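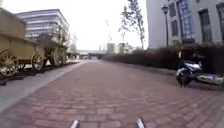
July, notebook 2, Dirar evaluation (cont.)
Entered by Prasanna Bhattacharjee

Route follower trial, outdoor leg. Galladeck sent the new navigation package for the Dirar and wants an answer before the trial license lapses. Their sheet says it handles "mixed urban surfaces without retuning." I left every parameter where it shipped and took them at their word.

Set at start:
- speed cap at the vendor default
- map: theirs, 800 m loop, built from their own survey
- our logger on the second port, theirs on the first
- remote stop with Dilani, walking behind

1. Brick section. Held its line better than I expected. The heading estimate has a small wobble in it that I'd put down to the joints between bricks, but I said the same about the Moriarty unit last year and that was a loose mount. Check the mount before blaming the bricks. The long hedge is a good thing to range against and I suspect it flatters the result.

2. Grid marking on the asphalt. Beige lines at every angle, diamonds and boxes, and the lane finder is supposed to ignore all of it. Confidence dropped to 40 percent on their own readout and the package carried on with no warning to the operator. I'd want a warning. The sales call told us low confidence "triggers a graceful fallback." Asked which log field shows the fallback. No reply yet. Scooter rider up on the pavement to the right, white helmet, big dark load in front - I want to see what class the tracker gave that, if it gave one at all.

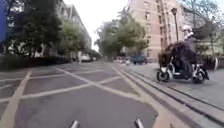 3. Curb section. Solid white line with the concrete curb running alongside it, only a narrow gritty strip between the two. The package merges them into one edge and then splits them again, 8 times by my log. Theirs records none of it. Either they smooth before writing or they don't log edge changes, and both bother me. Dark glossy car close on the right. Range returns off the door panels were poor, as they are for everyone, so no points lost there. 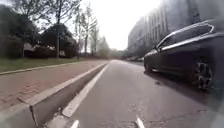
Curb section: solid line, curb and brick sidewalk to the left, dark car to the right.

Where I am with it: the demo video is a fair picture of the brick section and says little about the rest. Price is close to Clorum's and Clorum at least hands over raw logs. Dilani is kinder about it than I am. She thinks the line merging is a one-parameter fix - maybe, but "without retuning" was the pitch.

To do
- mount check, torque and photo
- rerun the grid marking at half speed, same map
- ask Galladeck again about the fallback field, in writing
- pull tracker output for the scooter

No purchase recommendation until the rerun is in.

Recent entries
Dirar battery swap, second attempt
Clorum raw log format, notes for Dilani
Moriarty mount failure, what we replaced
Galladeck call, questions sent ahead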